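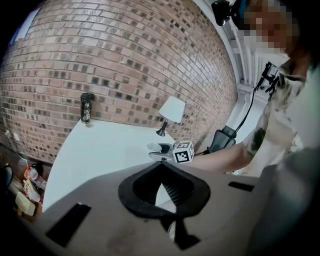

White table against the brick wall, lamp at the back.

How I clean a brick wall indoors

I put this off for two years, and then it took me one afternoon (plus a sore shoulder!). You need a vacuum with a soft brush, dish soap, table salt, a spray bottle and an old towel.

Vacuum first, top to bottom, and go slow over the mortar. Then mix equal parts soap and salt into a paste, spray the brick with plain water and rub the paste on with a damp rag. Leave it ten minutes. Wipe it off with clean water, and change that water way more often than you think you should.

Skip vinegar on old brick, it can eat at the mortar. My neighbor Archie learned that one in his hallway in Durkbridge.

Let it dry overnight before you even think about sealer. I used a matte one, two thin coats.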